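Home | Issues | Authors | Submit | Contact
Category: Manipulation and Grasping
11/20/24, by Şükran Işık, Bastian Hellwig and Liesl Ruchti

4.2 Soft and wet objects

In the second part of the comparison we moved from rigid parts to objects which change their shape under the fingers. The two grippers were the same as in Section 4.1: the Candow parallel gripper with its smooth standard fingers, and the Bokel gripper with silicone pads. Both were mounted on the same arm and driven by the same controller, so the closing speed and the force limit could be kept equal. The wrist camera stayed in its bracket when we changed the gripper, and only the hand-eye calibration was repeated.

For each gripper we recorded 31 attempts with a kitchen sponge in a tray of water. An attempt was counted as successful if the sponge was lifted free of the tray and held for 12 seconds. The operator, Remzi Ağca, was not told which force limit was active. The Candow gripper failed in 13 attempts, and most of these failures happened during lifting, when the weight of the absorbed water pulled the foam out of the fingers. With the Bokel gripper the failures came earlier. The pads stuck to the foam on first contact and turned the sponge before the fingers were closed.

The position of the grasp had more influence than we expected. A grasp near one end folds the sponge, and the scouring pad then makes the fold stiffer (Fig. 6). This fold gives the fingers a thicker part to press on, but it also hides the far side of the sponge from the wrist camera.
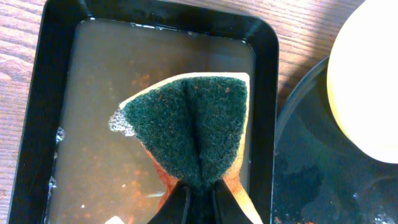 Fig. 6. Sponge held near its lower end by the two fingers, with the green pad creased down the middle.

For this reason we did not use the width estimate from the camera after contact and relied only on the finger encoders. Cloudy water made the estimate worse also before contact, in particular when the edge of the foam was under the surface. We tried to correct this with a second exposure setting, but the gain was small and it is not included in Table 3.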